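19 Jan 2024

Started at seven. Dark when I got in, dark when I left. The Lorkstead line was down until mid-morning with a belt fault, so they sent four of us upstairs to the demo tables to help with the gripper sessions. I've done it before but not for a whole shift.

What we do up there is tidy and handle things. You hold the gripper, squeeze it, pick up whatever is on the table and put it where the sheet says. The recordings go off to Grorneteo and some time later the arms downstairs are meant to be better at odd items. I spent six years learning to pack mixed orders without thinking about it, and now I'm paid the same rate to do it slowly with two fingers. My wrist is sore tonight, on the outside, under the thumb. I'll ask for the lighter grip tomorrow if there is one free.

Cloth is the worst. A box you can line up with, and a jar is fine if you come at it straight. Cloth goes wherever it likes. You think you've got a corner and you've got a fold, and then the whole lot comes up with it. The instructions say to carry on as you would normally, but normally I'd use my other hand. 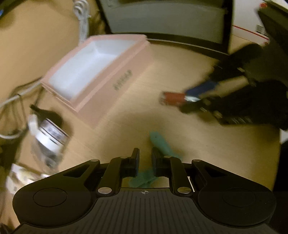

Lunch was late. They've moved the breaks again now that the Collari arms run straight through, and the packing floor no longer stops all at once. It used to be that the belt went quiet at noon and everyone walked over together. Now you go when your number comes up on the screen, and I ate with two people from returns I barely know. They were nice enough. One had brought samosas and shared them around. But I haven't sat down with my own crew since November.

There was a short meeting afterwards about the numbers. The site did 2,968 mixed orders last week and the arms handled most of the plain ones. What comes to us now is everything they can't manage — soft things, clear things, boxes inside boxes, anything with a cord on it. The supervisor said this makes our work more skilled. It may be so. It's also slower and harder on the eyes, and the hourly target was set back when half of what we packed was books. It's still 64 an hour. I put my hand up and said that. She wrote it down and said she'd take it to the Asamoah people, who own the contract. I believe she will. I don't know what they'll say.

Nobody has been let go, I should put that down too. Two left before Christmas and weren't replaced. Three have moved across to maintenance and like it, better pay and a proper course with a certificate at the end. I looked at the form again today. It's 4 evenings a month until spring, and I'd have to sort out the car. The form is still in my coat.

Went back upstairs for the last two hours. More cloth. I got faster toward the end, or stopped minding. I did notice I was doing it the gripper's way by then, coming in from above and waiting for the fingers to close. Caught myself picking up my keys like that in the parking lot.

Cold night, minus 19 by the car. Leftover soup for supper and no energy for the dishes. Need to buy milk and windshield fluid, and find the heat rub before bed.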